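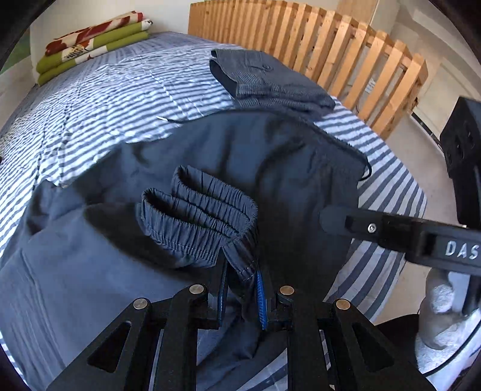 How often do the finger pads on a hand-held gripper need cleaning?

Before every session, and again at the break if you're working with cloth. Lint packs down between the ridges and the pad starts behaving like a smooth one.

17 shares · 4 comments

Notes for week two, Looking After the Hand Tools, Cliden evening course. I've typed these up from what I said at the bench plus a few bits I forgot to say, so they wander a bit. Last week was charging and cables and I'm not going over it again (the sheet is still on the shelf at Stinlow if you missed it).

Pads first, because they're what everybody gets wrong, me included. Use a dry nylon brush and go along the ridges, then across, then along again. Then a cloth dampened with plain water, wrung out hard. Please don't use the solvent from the cupboard! I did that in November on the Kahsay pair and the pads went shiny within a week — lovely to look at and completely hopeless on anything thin. Let the pads dry fully before you close the jaws. If a pad edge is lifting, don't press it back with your thumb and carry on, peel it off and put a new strip on. Old glue comes away with a plastic scraper and a fair amount of patience.

Next, the linkage. Go round the pivot screws with the little driver, by hand, and stop when they're snug. You're feeling for a screw that turns when it shouldn't. Too tight is just as bad as loose, and harder to spot, because the jaws still close and it's only when you let go that they hang about before opening. Put a tiny drop of thread-lock on any screw that has moved more than once. Open and close the jaws 30 times afterwards and go round again. Yes, it's dull. I put the radio on.

Check that the jaws meet. Close them slowly on a strip of printer paper and tug. Then do it with the paper near the tips, then low down by the base of the pads. If it grips low and slips high, your fingers are splaying and the pads are probably not on square. Do the same with the second hand of the pair and write down both results, even if they're fine. I've had people come to me with only the bad one written down and then we've nothing to compare it with.

Now cloth, which was the question I got most at the break. A waistband is a horrible first test. You've got gathered elastic folded over on itself, stitching all along it, and then a single layer of fabric hanging off, so the jaws can feel solid when they've only got the thick bit. Start on a plain edge. Come in low, get one pad just under the near edge and one over it, close gently and lift a little. You want a small clean fold between the pads. If the fold walks sideways as you lift, go back to your paper strip before you blame the cloth.

Dark cloth on a striped cover is a good pairing for practice, by the way. You can see the edge straight away, and the stripes show you when you've dragged the cover along with the thing you meant to pick up (I do this constantly).

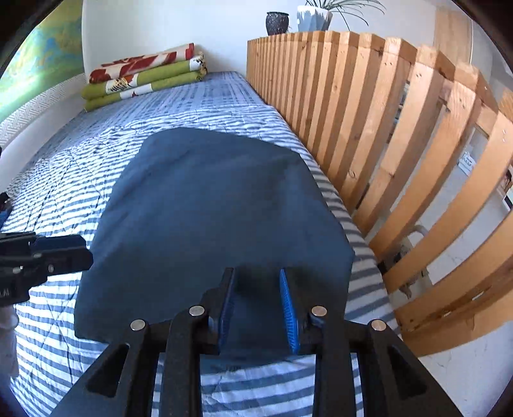

One of the Stinlow group wrote in to say that their left hand always wears faster than the right, and could they just swap the pads over halfway through the term. I wouldn't. A worn pad takes on the angle of its own finger, and once you move it across it only touches along one side. Change them as a set and mark the date on the inside of the case lid. What I would look at is how the left hand is being parked between grabs, as a hand that rests on its pads all evening is going to wear them.

Which brings me to putting things away. Jaws slightly open, never clamped shut. Brush the linkage as well as the pads, the cut-outs in the side plates collect fluff and a thread wrapped round a pivot can feel exactly like a tight screw. Pull threads out with tweezers. Don't oil anything. If you think it needs oil, bring it to me and we'll take it apart together, it takes roughly 2 hours the first time and it's a pleasant enough way to spend an evening.

For the log sheet I'd like: pads cleaned, screws checked, paper test high and low for each hand, anything odd. "Felt funny" is a perfectly good entry as long as you say which hand.

Next session we're fitting new pads to the Erell pair from bare metal, so bring a scraper and old clothes. The glue doesn't wash out. Doors at the usual time, and if the side gate is locked go round by the bins and knock.

2 comments · Share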